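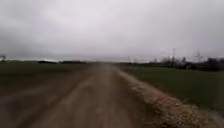
December, notebook, track following / lateral offset work

Started 10 am, later than planned, Plornico batteries not topped up overnight (my fault, charger was on the wrong strip). Overcast, flat light. Fine for what we want, no shadows to fight.

Goal for the day: does the edge-based offset estimate hold up when the bottom of the view goes soft. Roxana thinks yes if we weight the far rows. I thought no. Writing it down now so I can't change my story later.

Method, short version so I can redo it:
- take a forward view, split the lower half into horizontal bands
- in each band look for the right edge (grass verge vs soil) and the left edge (field vs soil)
- fit vanishing point from whatever edges survive
- offset = where the fitted center line hits the bottom row, minus image center
- confidence = how many bands agreed

Band count was 6. Tried 11 as well, see below.

Right edge is the easy one on this track. Dry pale verge against brown-grey soil, good contrast the whole way up, just gets thin near the vanishing point. Left edge is a mess. Olive green sliding into brown, no real boundary, and low left is where the blur is worst. Old code took the strongest gradient in the band no matter what, so on the left it was locking onto the rut instead of the field. The darker bands either side of the pale middle strip give a decent gradient, better than the true edge does. So it thinks the track is narrower than it is and pulls the center line right. Same thing we saw on the Clandham set and blamed on mounting. Was not mounting!! Or not only. Need to go back and correct the Clandham note.

Run A. Old weights, 6 bands. Offset biased right nearly all the way. Vanishing point itself ok, slightly left of center where it should be, the horizon is low and flat there so it's a pretty honest check by eye.

Run B. Far rows weighted up, near rows down. Bias mostly gone. Jitter up though, the far bands only have a few pixels of track between the edges so one bad pixel moves the line a lot. Smoothing hides it but then the estimate lags, and I don't want to tune the lag for one straight track.

Run C. 11 bands, far weighted. Hardly different from B. Slower. Not worth it, back to 6.

Run D. Roxana's idea, drop the left edge whenever its score is poor and use right edge plus a fixed width prior. This is the good one. Bias gone, jitter lower than B, and confidence drops when it ought to. Ran it over 700 frames from the Andau drive, same settings, didn't touch anything in between. No big jumps. Want to look at the tail of the error plot before I get excited.

Caveats so far:
- the width prior is hand set. Track width isn't constant, the verge curves in a bit. Should estimate width when both edges are good and hold it when the left one goes
- straight track only. Haven't got a bend in any of this
- everything from grey days. Low sun over dry grass could wreck the right edge and then we've got nothing
- nothing in the way in any of these, no vehicles or people on the track. So no claim about obstacles from this, pls don't quote it that way in the writeup

Side thing. Horizon finder is happy on the left, dark treeline with the pale strip of sky behind it, very clean. On the right it climbs up into the tree crowns and gives a tilted horizon, a small roll that isn't there. One try it also took the taller pylon as a vertical reference, which was kind of nice, but they are so faint against the cloud I wouldn't count on it. Masking the right third for the horizon fit only. Roll went back near zero. Leave the mask out of the edge fit, we need the verge!

Blur: tried sharpening the lower bands first. Waste of an hour. Brings up texture in the soil that was never edge to begin with and the rut problem gets worse. If the bottom is soft just trust it less. Don't sharpen.

Lunch, then reran A and D with the Guzmán lens correction turned off to see if it matters. A bit worse at the bottom corners, otherwise same. Left it on. The correction file is in the folder with the stupid name, copied it into the repo so that stops happening.

Roxana looked at D about 4 pm. She says the confidence number is too generous, one edge alone shouldn't be able to score the same as two. Agreed. Capped it at half for single edge. Replayed the first part of Andau with the cap, the planner slows down more often, probably what we want on a surface like this but ask whoever is driving first.

So I was wrong about the far rows, partly. They fix the bias but the real problem was the left edge, and weighting only papers over it.

To do
- width estimate w/ hold
- find footage with a bend, Clandham might have one near the end
- rerun Clandham with D, fix the old note
- error tail plot
- both hard drives are nearly full, move the raw stuff off
- charge the batteries. properly

Commited everything under the branch offset-right-edge. Settings for D are in the yaml, don't use the ones in the readme, they're from A.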